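Sim bench notebook, Seltilside
Saturday, started late, coffee machine busy

Picking up the tidy-the-table job again. Question from upstairs was plain enough – can these arms clear a table yet, the kind of table you get in a kitchen or at the end of a shift at Orkthorpe, yes or no by the end of February. I keep saying it depends on the table. So this time a mixed one, small stuff with a bottle and a motor in the way.

Layout is in the shared folder as Rultiddale. Bottle near the front on purpose. Cardboard square is the target for small parts. Black support bar at the back same as on the real bench, both arms on it. Only one arm doing anything for now, the other one parked up high and I dont want it helping until the first can do the job alone.

Small things first. Dice are a decent stand-in for nuts, screws, kids' bricks, whatever gets left out. Flat sides, so the fingers have something to close on. The wood peg is harder than it looks, wrist has to come in straight or it tips. Motor worse again with the shaft sticking out one end – need to decide whether we grab body only. I say body only.

Stills from the sim, kept next to the settings:

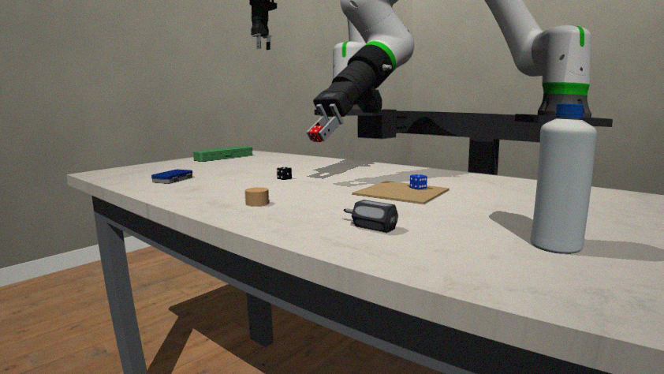
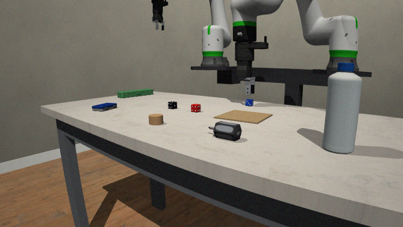
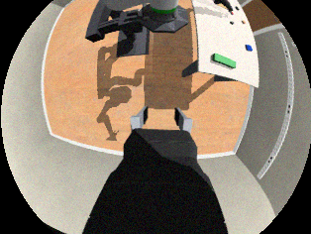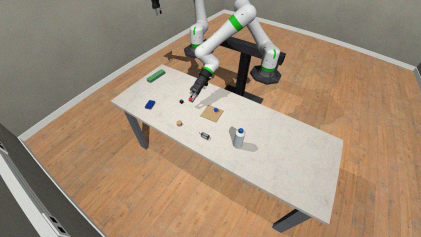

Rultiddale layout, all simulated. First one has the red die up in the gripper, second is the fingers over the blue die, third is the gripper's own wide view.

Settings for the next batch so I dont lose them:
200 resets, random start pose for the working arm
object positions jittered, bottle too
310 steps max then call it a fail
lift height up a bit from last time, want more room over the bottle cap
light left alone

Things to check before anyone says the word "ready":

Wide view bends everything toward the rim. Straight table edge near the middle is fine, further out I don't trust a distance read off it. Levchenko planner takes that view as input and we never did redo the calibration after changing lens settings. Do that first. Should have been done before the last batch, my fault.

Shadows. Soft ones on a pale top, and the arm throws its own on top of that. Want one batch with the light moved and see if the grasp point wanders. If it does then forget the kitchen, kitchens have a window and somebody walking past it.

Dark parts. Black die and black motor against black fingers is asking for trouble close in. Try gray pads vs red tips on the same seed, same layout, nothing else changed.

Score sheet is too kind. Right now anything inside the cardboard counts as put away, even half hanging off. At home that's on the floor by dinner. Change to whole object on the square, gripper clear, nothing else bumped. Expect the numbers to drop when we do that and say so in advance, otherwise I get asked why it got worse.

On the actual question. My view for now: one table, known things, no hurry, we could show something people would call tidying. Shop floor end-of-shift tray, I'd put money on that before any kitchen. Same parts every day and you can tell people where to leave them. A kitchen table is 100 different things, some wet, some soft, some with food on, and not one of them is a die. We have nothing soft in Rultiddale at all. No cloth, no bag, no paper. Add a dish rag and see how fast this notebook gets gloomy.

Speed too. A person clears this lot in one sweep with a forearm and sorts it after. We plan a separate pick for every single peice. Maybe a sweep-then-sort mode, needs a tray edge to push against. Parking that.

Two arms – bottle is the obvious case, one to hold and one to unscrew the cap. Not this month.

To do
- recalibrate wide view
- new scoring rule, rerun old batch with it so they compare
- light test
- pads vs tips
- ask Orkthorpe for the real list of what ends up on their trays, we've been guessing
- back up the seeds, disk is nearly full agian

Batch goes on tonight after 2 dry runs. Leave the machine alone please, screen is off but it's running.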